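Search projects
Keyword or author

Looking after the simulated cell: report by Iker Villanueva and Soledad Cantero
Supervisor: Araceli Goicoechea

3 comments · 14 shares

We took over the Tejada cell in March. The handover notes said it was "set up and stable". We doubt that anyone had checked. The cell is a simulated arm with a two-finger gripper, and our job was to keep it in working order while the other groups ran their grasping tests on it.

Our first task was the finger settings. The notes gave one friction value for both fingers, but the file held two, and the left was much lower. Purificación Ortuño, who built the first version, thought this was a leftover from an old trial. We set them equal and ran 500 grasps on the sphere. It was dropped in 321 of them before the change and in 14 after. That looks like a triumph, but we used the same starting pose every time, so we would not put much weight on it.

The second task was the view from the hand. With the black ball between the grey fingers and the grey pillar close behind it, a lot of what the arm has to steer by is grey on grey. The blue panels in their wooden lattice, off to the left, are far easier to pick out.

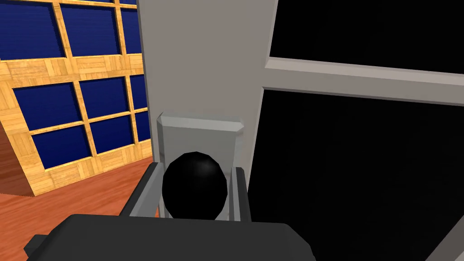
Ljubica Radonjić suggested recolouring the fingers. We tried it on a copy and the edge finder did improve, though all that shows is that we can make the problem easier by painting it. The main copy keeps its grey fingers.

We also doubt the weekly reset. It clears the log, so any slow drift in the finger positions is lost with it. We now save the log first, and the reset script has a line at the top telling the next group to do the same. The drift itself is still unexplained.

Comments (3) · Share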